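Guest Room Refresh -- The Gallery

November 2, 2020

We spent most of October getting the spare room at Brastard ready for company, and I had so much fun with it! Paint came first, then curtains, then my favorite part by a mile -- the bedding. Pillows and pillowcases got a whole afternoon to themselves, and I'd happily do it again.

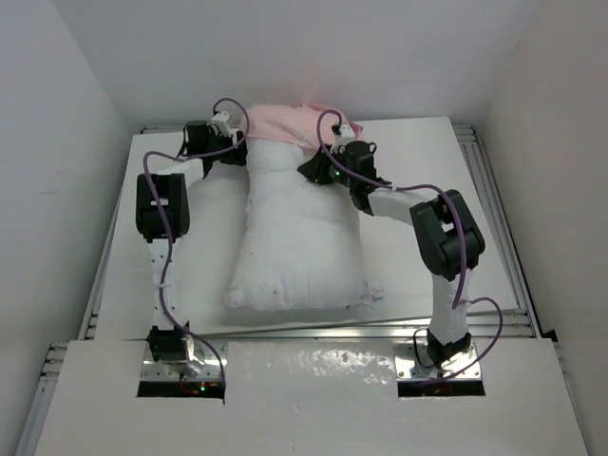 Pale pink won out over gray in the end, and I'm so glad. It warms up plain white bedding without shouting, and it looks lovely next to the Kenness quilt Engelbert Lehner passed along to us. I like to feed the corners in first, give the whole thing a good shake, and smooth out the creases with the flat of my hand.

Next up is the reading corner. I've got my eye on a Chamoun lamp -- more pictures once it's in!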